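August, evening

Third week of writing down what I eat. Lamduan asked me to keep it up until my next appointment, so I am. Breakfast was porridge with milk and half a banana. Lunch was lentil soup and two slices of rye bread from Wustus. I added it up afterwards and the soup came to 602 calories with the bread, more than I'd guessed. Most of that was the butter.

My target is 2,000 a day. Yesterday I went well over, nearer 3,000, but we had Timo round and he brought cheese.

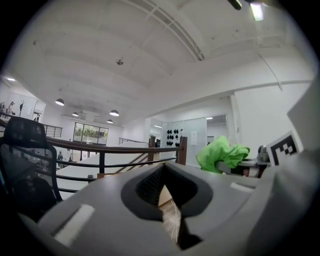
Salt is harder to cut than sugar. I swapped the stock cubes for the low-salt ones and the soup tasted of very little until I put lemon in. Will try cumin next time. Mehrangiz says to toast it first.

Had a yoghurt at four – 233 calories, the full-fat sort – and wasn't hungry again until seven. Supper was mackerel, boiled potatoes and green beans. No pudding. Drank more water than usual and slept badly last night because of it, so I'll stop earlier this evening.

Need to buy oats and lemons tomorrow.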